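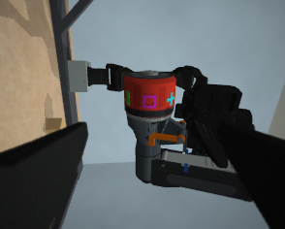 3.2 Regras de manipulação em simulação

Os ensaios seguiram o protocolo Brirau, redigido por Koubek e Frade para tarefas em que dois braços partilham o mesmo espaço. Uma ferramenta de fixação é tratada como carregada em todas as fases, mesmo no simulador, e a ponta nunca é orientada para o segundo braço. A pinça fecha apenas depois de confirmada a pose do objeto.
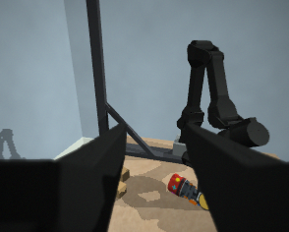
Figura 2. Ambiente simulado, com o segundo manipulador à direita e o objeto sobre o tapete.

A distância mínima entre os braços foi fixada em 30 mm. Das 400 execuções, 13 violaram este limite e foram excluídas da análise, mas constam do registo. Qualquer alteração de parâmetros obriga a repetir a série completa, conforme o ponto 2 do protocolo.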